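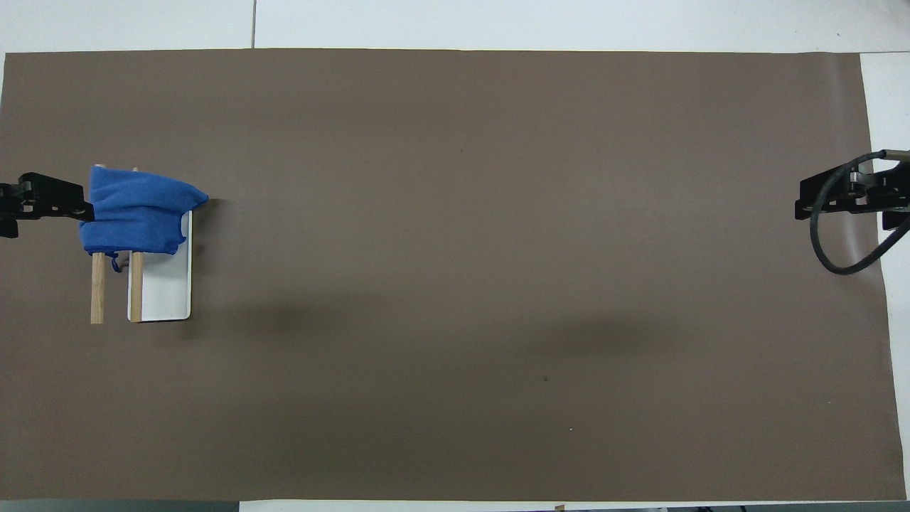

How to Set Up a Self-Serve Cold Drink Station for a Banquet

This guide covers a drink station for 200 guests, using insulated dispensers with a bottom spigot. It assumes a standing reception before a seated meal.

Work out the volume first. Allow two 8 oz. cups per guest for the first hour. For 200 guests that comes to 3,200 oz., or 25 gallons. Five 5-gallon dispensers will hold it, but filling to the brim makes the lids leak when the unit is moved. Use six and fill each one a little over four gallons.

Check the table. A gallon of water weighs just over eight pounds, so a filled dispenser puts close to 40 pounds on a small area. Lock the table legs and keep the dispensers over the leg frames. Do not line them up in the middle of a long folding table.

Test each spigot before the event. Add a quart of water, open and close the spigot a few times, then leave the unit on a dry paper towel for ten minutes. If the towel is wet, tighten the inside nut by hand and test again. If it still leaks, change the washer. The Jistel and Bredar spigots we stock take different washers - check the size before ordering.

Mix drinks in a separate container. Powder poured straight into a dispenser settles at the spigot and clogs it. Chill the mix overnight and add ice last. Sliced fruit should go in a mesh bag.

Set the spigots so they hang past the table edge, with enough room below for a cup. Put cups at the end where the line starts and napkins at the other end. Place a drip tray on a low stand under each pair of spigots.

After the event, drain everything, take the spigots apart and wash the parts in warm soapy water. Store with lids off.

Guide by Siiri Tuominen. Updated 2018-08-03.

We use cookies to remember your cart and improve this site. By continuing to browse you accept our cookie policy. OK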